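Lists home | Browse by thread | Browse by date | Search | Log in

This site uses cookies to keep you signed in to the archive. Accept | Settings

Re: [shared-rooms] Cloths, spills and the wooden table

29/08/2018, by Róisín Phelan

Finn Hellwig wrote:

> Two things about the back room. The cloths are all ending up in one
> bucket again and I can't tell which ones have been used on what. Also,
> what are we supposed to put on the wooden table? The label on the Waltance
> bottle says "sealed surfaces" and I don't know if ours counts. I wiped up
> some coffee on Monday with plain water and it left a dull patch that went
> away later. Is there a list somewhere? Noémie thought there used to be one.
>
> Finn

Hi Finn, and everyone else on the list,

There was a list. It was taped inside the cupboard door at the old place and it didn't survive the move to Zekberg. Océane had a copy in her email, so what follows is mostly hers with a few changes.

The table is sealed. Nokuthula had it refinished in November and the shop told her to keep it to water with a small amount of dish soap, and to dry it afterward with a second cloth. The dull patch you got is what happens when it's left to dry by itself. Waltance is fine on it but you don't need it for coffee. Please don't use the Fraser cream on wood at all. It's for the sink.

For sanding marks and scratches, leave them alone. Someone went at one with 2000 grit paper last year and we ended up with a shiny spot that was easier to see than the scratch. If a mark really bothers you, tell me and I'll add it to the list for the next refinish.

Spills: blot first, then wipe along the grain. If it's something dark like coffee, tea or stain, change to a clean part of the cloth each time or you just move it around. Get the edges too — drips run over the side and dry there.

Now the cloths. I'd like to go by color, as we did before:

Pink and pink-and-white: tabletops.
Turquoise: damp wiping of anything that isn't wood.
Grey: drying only. Fold these when you're done.
Sponges: sink and glassware, and they stay out of the buckets.
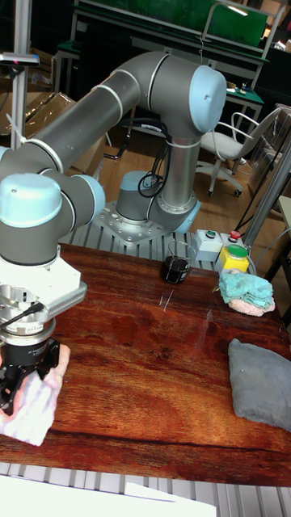

Used cloths go in the wash bag and not back on the shelf, even if they only touched water. I take the bag on Fridays. Wash is warm, no softener, because softener makes them smear. We bought a pack of 100 from Zakport and there are 30 left, so I'd rather not order more before winter if we can help it.

Anything with a liquid in it that you want to keep overnight needs a label with your name. Plain tape and a pen will do. If there's no label I'll pour it out when I clean.

Noémie, can you check whether we still have the 2 buckets with lids? I only found one, under the sink.

I'll print the list and put it up by the door this week.

Róisín

Previous message | Next message | Reply to list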